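Open afternoon at the Kakden office, Hrnčiar building

Kakden fits out workplaces for small firms, and in December it opened its own office to anyone thinking of a move or a refit. I went because our lease has one more winter to run and we have been arguing about tables for months. The doors closed at 5, and I got there with two hours left.

The office is on the second floor of the Hrnčiar building, up a stairwell that could use paint. Inside it covers 462 square meters. Graham Horrocks, who runs the fit-out side, met people at the door, handed out a floor plan and then mostly let them wander. I liked that. The last showroom we went to had a man following us with a tablet.

Nearly everything is white. Kakden went that way three years ago after a darker scheme made the middle of the floor feel like a basement. I asked whether white shows every mark. Graham said it does, and that people wipe things down more often as a result — he counted that in its favor. I'm less sure our team would.

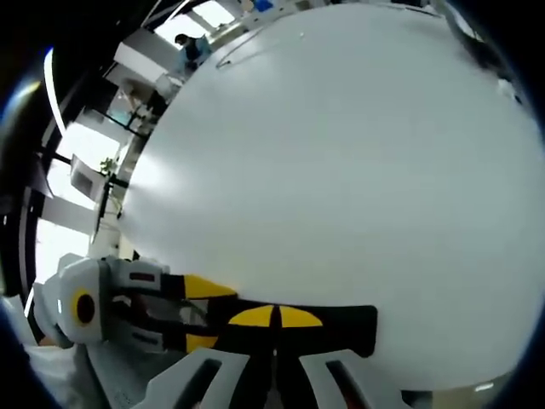

How do they clean white surfaces without leaving streaks?
A damp microfiber cloth and a drop of dish soap, then a dry cloth straight after. Kakden gave up on spray cleaners because they left a film that picked up dust by the next morning.

The plan lists 27 desks, and shared tables are marked on it in a different color. Desks are assigned and tables are not. Anything left on a shared table overnight goes in a box by the coat hooks, and the owner can collect it from there. I looked in the box. It had a scarf, two chargers and a lunch container with the lid on.

Gavin Kinnear, who looks after the supplies, told me that small things are the hard part. Big items have a place from the first day, but remotes, cases, pens and adapters drift around the floor. His rule is that every small item gets one home and a label. He buys dark ones when he has a choice, so they can be spotted on a white surface from a few steps away.
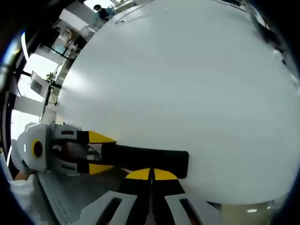

A long black item on the white surface.

The labels come from Flomex, in rolls of 1000, and Gavin says he won't need another roll in his working life. They peel off cleanly, at least from the shelf edge where I tried one. He also tried color-coding by team and dropped it when two teams merged.

I spent the longest at the long table. It gets used for whatever needs room, and for coffee, and by late afternoon it had the usual bits on it. There was a cup and a crumpled tissue near the plant. It looked like a table people use, and I found that more helpful than a bare one in a catalog.
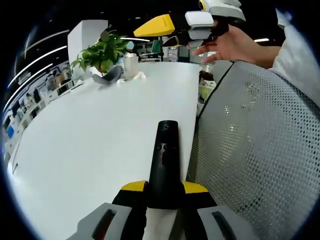 What kind of plant does well on an office table?
Something leafy that tolerates missed watering, such as a pothos or a peace lily. A pot with a saucer or liner saves the tabletop, and turning it every couple of weeks keeps it from leaning toward the window.

Seating was the weak spot for me. The Wanier chairs in the side room are comfortable for ten minutes, but the arms sit too high to slide under a standard desk. Graham agreed when I brought it up and said a lower arm can be ordered — for more money, of course.

Noise was better than I expected. With visitors talking at both ends, I could still hear Graham without leaning in. Partitions do some of that work, and so do the shelves, once there is enough on them.
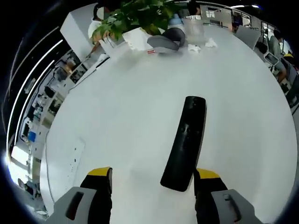 The long table, looking toward the plant, with desks and shelves along the left.

I left with the floor plan, a price list and a few labels. For our place I would take the one long table and Gavin's rule about small items, and look elsewhere for chairs. Kakden does site visits by appointment, and ours is booked for after the holidays.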